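カテゴリ:課題レポート > 暮らしと片づけ

シーツをはがした日のマットレス掃除

寝具って、シーツを洗うところまではみんなわりとやるんですよね。でも、その下にあるマットレスのことになると急に話があいまいになる。私もそうでした。Kekwoodの寮に入ってからずっと床に直置きのマットレスで寝ていたのに、表面をちゃんと掃いた記憶がほとんどない(書いていて恥ずかしい……)。というわけで、今期の「住まいの手入れ」プロジェクトは、シーツをはがした日のマットレスまわりの掃除をテーマにしました。

部屋は209号室を使わせてもらいました。せまい部屋で、木の床にマットレスがそのまま置いてあって、奥には縦に積むタイプの洗濯乾燥機があります。寝る場所と洗濯の場所がほぼ一続きなので、はがす、洗う、戻す、が全部この中で済む。テーマにはぴったりだと思いました。

マットレスは白いキルティングで、雲みたいなもこもこのステッチが入っています。見た目はすごくかわいい! でも掃除する側からすると、あのへこみがくせものなんです。小さいゴミが縫い目のところに落ち着いてしまって、手で払っても隣の雲に引っ越すだけ。側面はグレーの生地で、こっちは平らなのでだいぶ楽でした。

道具は小さなブラシとちりとりのセット、それと白いプラスチックのカゴ。これだけです。最初は掃除機でやるつもりだったんですが、夜に音を出しにくいのと、コードの取り回しが面倒なのとで早々にあきらめました。粘着ローラーも試したものの、紙くずみたいな少し大きめのものには向かない感じ。結局、昔ながらの「掃いて取る」に戻ってきました。

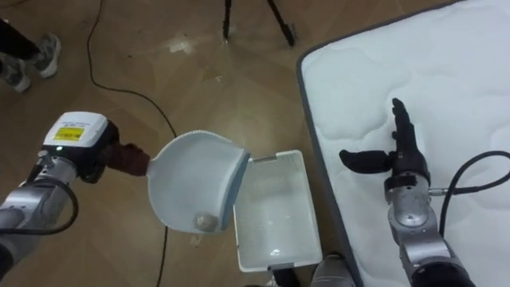 カゴの置き場所は、けっこう悩んだところです。最初は洗濯機の前に置いていたんですよ。でもそうすると、ちりとりにゴミをのせたまま床の上を移動することになって、途中でこぼす。拾う。またこぼす。マットレスのすぐ脇に寄せたら移動がほとんどなくなって、気持ちもずいぶん楽になりました。低い寝床なので、カゴのふちとマットレスの高さの差があまり気にならないのもよかったです。

ただし、側面が細かい穴あきのカゴなので、砂っぽいゴミには不向きです。大きめのかけらを仮に受けるくらいなら問題なし。細かいものまで入れたいなら、内側に紙を敷くか袋をかけるのがいいと思います。私は一度それを忘れて、床をもう一回掃くはめになりました。床は明るい色で、こぼしたものが意外と見えにくいので注意です。

手順のほうは、Drillalbridgeの実習で習った「高いところから、奥から」をそのまま当てはめました。マットレスの奥の辺から始めて、カゴのある側に向かって少しずつ寄せていきます。途中で全部取ろうとしないで、まず寄せる。これだけで作業時間がかなり変わって、初回は60分かかっていたのが、最後のほうはほぼ30分になりました。初回は道具を探している時間も入っているので、ちょっとずるい比較ではあります(先生にも突っ込まれました)。

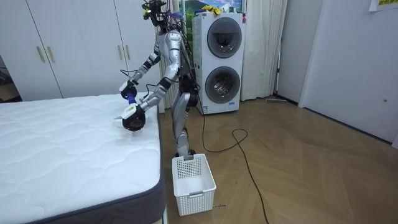 暮らしの手入れレポート集 第8号

奥の辺を掃くとき、マットレスの上に膝をつくかどうかで意見が分かれました。膝をつけば手元はよく見えるけれど、体重でキルティングが沈んで、せっかく寄せたゴミが膝のほうに転がってくる。床に立って腕を伸ばすと腰がつらい。私は立ってやるほうに落ち着きました。ただ、大きいサイズのマットレスだと届かないはずなので、これはせまい部屋ならではのやり方かもしれません。

カゴを足元に置いておくと、立ち位置がなんとなく決まるのも発見でした。ここに立って、ここまで掃いて、ここに捨てる、という場所ができるんですね。逆に、シーツを入れるカゴと兼用にしようとするとごちゃごちゃになります。洗うものは先に洗濯機へ。カゴは空にしてから使う。この順番はレポートの中でも大きめに書いておきたいです。

それから、ブラシの動かし方。床と同じつもりでシャッと勢いよく掃くと、軽いゴミは飛びます。毛先が少し広がるくらいに当てて、短く、ゆっくり。ちりとりのほうはなるべく動かさず、ふちをマットレスにぴったりつけて待たせておくイメージです。
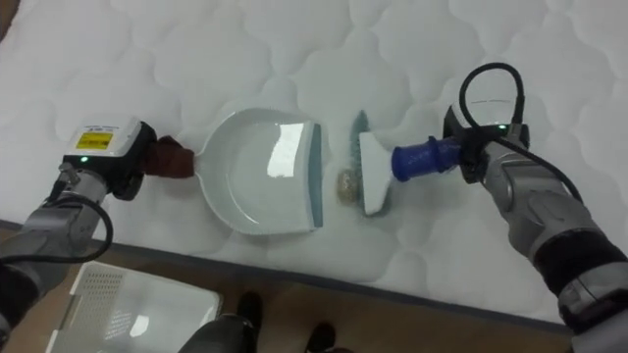
文・写真構成:Carnegie班 レポート係(2023年7月18日)

ちりとりを選ぶなら、先にゴムっぽい縁がついているものがおすすめです。今回のは青緑の縁がついていて、ブラシの毛も似たような緑で、白いマットレスの上だとどこに置いたかすぐわかります。地味だけど、これが本当に助かる! 持ち手に巻いてある茶色いカバーも気に入っています。

うまくいかなかったこともあります。縫い目に食い込んだ糸くずは、ブラシだけだとどうにもならず、指でつまみました。あと、ゴミを種類ごとに分けて記録するつもりでCletikという自作の記録シートを用意したのに、項目が細かすぎて途中で書くのをやめてしまいました。「紙・糸・その他」くらいで十分だったと思います。

12月の大掃除のときに、今度はマットレスを立てて裏側と床を見る予定です。直置きなので正直ちょっと怖いのですが、裏の様子は次のレポートに書きます。

コメント

とうふ
うちも直置きです。奥から手前、今夜やってみます。シーツはがした勢いでやらないと絶対やらないんですよね。

mochi_bed
穴あきカゴに新聞紙を敷く派です。捨てるときに丸ごと包めて楽ですよ。

匿名
糸くずは少し湿らせたゴム手袋でなでると取れることがあります。生地の端で試してからどうぞ。

とうふ
↑ゴム手袋よさそう! 12月の裏側レポートも待ってます(こわいけど)。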